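Tabletop care at the Burnemura workroom

The pale wood-grain tables should be wiped along the grain with a damp cloth, then dried. 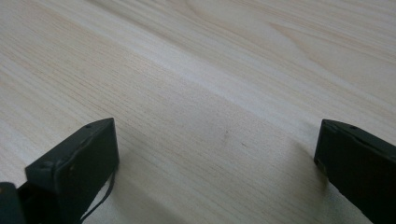
Use no abrasive pads. Dilute the cleaner 1:50 for routine wiping and 1:100 after light use.

Glare can hide residue, so check the surface from two sides.

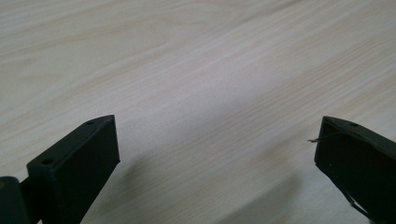

Small items go back in the mesh basket at the end of each session. Keep the basket clear of the rounded corners. 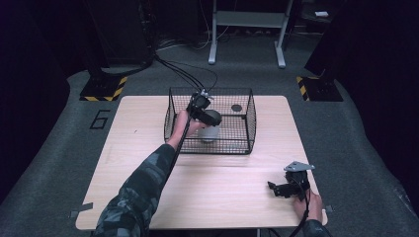 Wire-mesh basket on the light wood-grain table.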